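Does Play Food Teach Children to Eat Fruit?
Project report, Year 2 Food and Society
Group members: Ebony Nepia, Esko Kettunen, Rocío Bautista
Supervisor: Vinh Hồ
Handed in September 27, 2019

1. Why we chose this

Shops, parenting leaflets and at least one of our own mothers say that children who play with toy fruit and vegetables will be more willing to eat the real thing. We had all heard it so often that we took it for granted until Esko asked where it came from. We spent an afternoon in the library trying to find out and came away with a few small studies, mostly about picture books, and a large number of web pages quoting each other.

The question we set ourselves was narrow. If a child spends time with a toy version of a fruit they don't know well, are they more likely to try a piece of that fruit when it is offered? We did not look at long-term diet, and we would be wary of any student project that said it had.

2. What we did

We worked with one nursery, Triltside, where Rocío had done a placement. The manager agreed to let us visit during the morning snack, and parents signed a form that covered allergies as well as consent. Twelve children took part, all aged three or four.

We picked pineapple as the test fruit. Staff told us it was almost never on the snack menu, and most children at that age have seen a picture of one without having eaten much of it. Apple was our comparison, as it was served nearly every day.

Half the children had toy pineapples added to their play kitchen for two weeks. The other half used the play kitchen in the next room, which had the usual pans and cups and a till that no longer opened. At the end, both groups were offered a plate with cubes of fresh pineapple and slices of apple. We wrote down whether each child touched, licked, bit or finished a piece of pineapple.

Choosing the toys took longer than it should have. Play fruit varies a great deal. Some of it is a fair likeness and some is only a fruit because the packet says so. Pineapple at least has its leaves, which even the worst toy makers bother with, and a child who can't name it will usually point at the top.

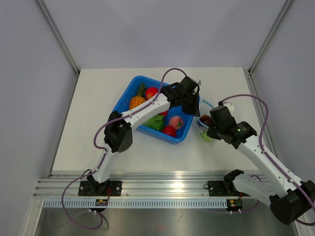
3. What we found

In the group with the toys, three children finished a piece of pineapple. In the other group, two did. That is a difference of one child, and one child can be explained by almost anything: a late breakfast, a brother who likes pineapple, a seat next to somebody who was already eating it.

Touching and licking were no clearer. Some children who had played with the toy pineapple every day would not go near the real thing. A girl in the toy group told Ebony firmly that it was the wrong one, which we think meant it had no leaves. We had cut it into cubes for safety and had not thought about the fact that a cube of pineapple looks nothing like a pineapple. This is a real fault in our design and we should have spotted it in the planning stage.

Apple was eaten by nearly everybody in both rooms, toys or no toys. Being used to the food itself seemed to matter more than anything in the play kitchen, although we did not set out to test that and can't claim to have shown it.

4. What we make of it

We do not think our results support the claim. We do not think they sink it either. The group was too small, and the staff knew which room had the toys. One member of staff was very keen and talked about pineapple a good deal at snack time, so if there had been an effect we could not have said whether it came from the toy or from her.

What bothers us more is how easily we could have written this up the other way. "Children who played with toy fruit were half as likely again to finish the real fruit" is a true sentence about our numbers. It would look good on a box. Having seen how it is made, we are now rather less trusting of similar sentences elsewhere - including two in the sources we quoted in our own proposal.

Toy food may well be worth having for other reasons. The children in the toy room sorted it, sold it to each other and argued over it, and a few picked up the word "pineapple" during the two weeks. Learning a word is a different thing from eating a fruit, and the leaflets tend to run the two together.

5. If we did it again

We would serve the fruit with a whole one on the table beside it. We would ask parents beforehand what their child already eats, which we left off the form. We would also want a second nursery and someone to record the tasting who had not been told which group was which. Vinh has suggested that next year's group might take this up in November, and our recording sheets are in the department folder for anyone who wants them.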